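Thread: where the student manipulation project stands, Nov 8, 2024. Course section at Skivosberg, two-arm cell. Notes mostly for the teams that take it over next term.

Task spec first. Two arms on a shared front rail, facing each other across the table. One arm picks an object, passes it to the other, the second arm places it in a target zone. No fixtures, no human touch between start and release.

Objects are whatever fits the fingers. Roll of tape, short sticks, small flat pieces. Flat pieces are the worst case. Leave them out of your first dataset.

We logged 728 teleoperated episodes since September. 373 survived review. Most rejects were operator pauses longer than the limit, not drops. Trim the pauses at record time and you save yourself a week.

Control loop: the Jakab stack, stock config except for the gripper current limit. Lowered it after one finger pad sheared. Grasps on the tape roll got slower and more repeatable.

Boglárka Erdős rewrote the handover check. Old version released on a timer. Hers releases when the receiving gripper reports load for 6 consecutive cycles. Fewer drops, and the log finally tells you which side failed.
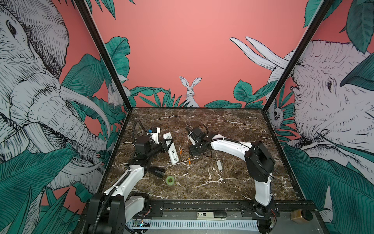

Calibration drifts. Rerun the routine before every session and again if anyone leans on the rail. We saw up to 100 ticks of offset on the right shoulder after a base bolt worked loose.

Wallpaper stays as is for the Pratgate trial. Every training episode has those elephants in the background, and we don't have a plain-wall set to compare against yet. Somebody should record one – same objects, same start poses.

Open items: strain relief on the right base wiring, a written reset procedure, and a decision on whether Traltotton scoring counts a regrasp as one attempt or two. I've asked. No answer so far.

Repo access goes through the course list. Read the wiring notes before you power anything.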